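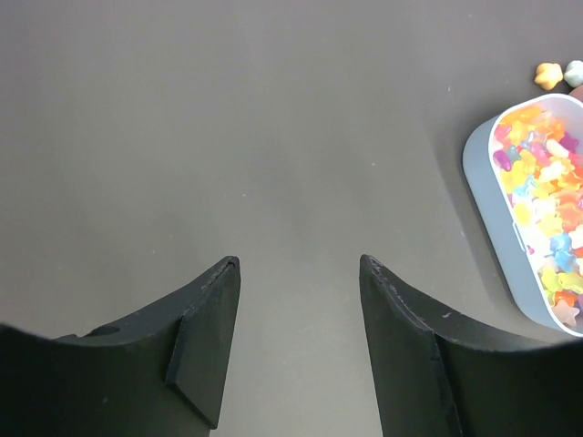

Matte Dark Surfaces and How I Keep Mine Decent

I love a matte dark finish. I have it on my desk, on the kitchen island and on the little side table by the couch, and if my husband would let me I'd have it on the bathroom vanity too. But oh boy, does it show everything! Dust, crumbs, fingerprints, the ring from a glass you swear you put a coaster under. After five years of living with the stuff I have a routine, so let me write it down before I forget to (again).

Dust first, always dry. If you go in with a wet cloth you just make gray mud and drag it around. I use a flat microfiber cloth, folded in four, and I go in one direction toward myself. When one side looks fuzzy I flip to the next. A clean paintbrush is great for the edge where the table meets the wall.

Then the wet wipe. Mine gets warm water with a drop of plain dish soap in it, and I do mean a drop. Too much soap leaves a film, and on a dark top a film looks like somebody rubbed it with a candle. Wring the cloth until it stops dripping, wipe, go over it again with plain water, and dry it right away with a second cloth. Don't let it air dry if you have hard water like we do. You'll get spots.

Things I've stopped using: furniture polish (it goes on patchy and stays patchy), the green side of the sponge, melamine erasers, and anything that says "shine" on the bottle. A matte finish that has been scrubbed hard gets a glossy patch, and you can't un-gloss it. I have one the size of a quarter next to my stove from a spot of dried tomato sauce. It lives under the pepper mill now.

For greasy fingerprints I use rubbing alcohol mixed half and half with water, on the cloth and never sprayed straight on the table. Try it somewhere hidden first, please, especially on anything painted. My friend Seren Wogan took the color right off the corner of a painted nightstand this way and she is still mad at me about it.

Dried-on food just needs patience. Lay a warm damp cloth over it, go fold some laundry, come back and nudge it with an old plastic card. Candle wax is the opposite: put ice in a sandwich bag, set it on the wax for a few minutes, then pop it off with the same card. Sticker goo comes up with a little cooking oil, but then you have to do the soap and water all over again to get rid of the oil.

Check your work with the light low and coming from the side. I turn off the ceiling light and switch on a lamp at the far end, and every streak I missed shows up. Overhead light hides a lot, and then the sun comes in at breakfast and there they all are.

As for the cloths, wash them by themselves with no fabric softener and no dryer sheet. Softener clogs them and then they smear. I keep mine in an old Plivach cookie tin under the sink, dusting cloths on the left and wet ones on the right, and I toss them when they feel stiff.

Next up I want to tackle the oven door, the part between the two panes of glass. If you've managed to get in there without taking the whole thing apart, tell me how!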